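Demodine handheld gripper kit, second look
18 July 2022

We bought two of these in May to collect examples for a household tidying policy, and 33 tasks later I have a fair idea of what they're good for. The kit is a pair of grippers, each with its own camera and a marker cube on top. You squeeze, it records.

Comfort is fine for short takes. After an hour my forearms know it, and cables are still a nuisance when I reach across my body.

Cords are the hardest thing we've tried. A hair dryer with a coiled cord takes far more takes than a cup does, and I now throw out any where a loop snags. 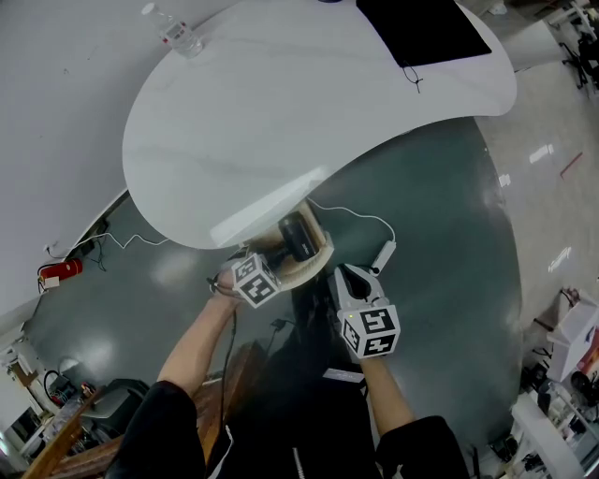

Head view, both grippers up. 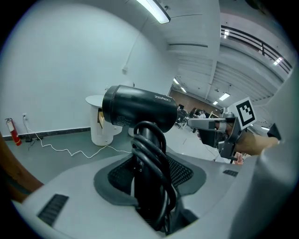
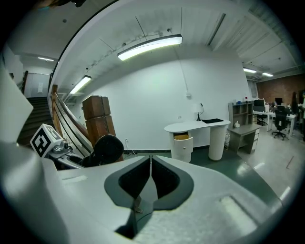
Tracking is the strong point. Of 826 takes, 179 were dropped, and most of those were my own fumbles. Turning a cube away from the other cameras for too long does cause jumps — the manual mentions this, but only in an appendix. Plain white walls don't help either. A few posters would probably fix that in our room.

The export tool from Mondal is slow and gives no progress bar. It also renames files if you stop it halfway, so let it finish.

Battery life is acceptable. Spare finger pads cost too much, and shipping from Vimevstead took 4 weeks.

I'd buy the pair again, but I would order the pads at the same time.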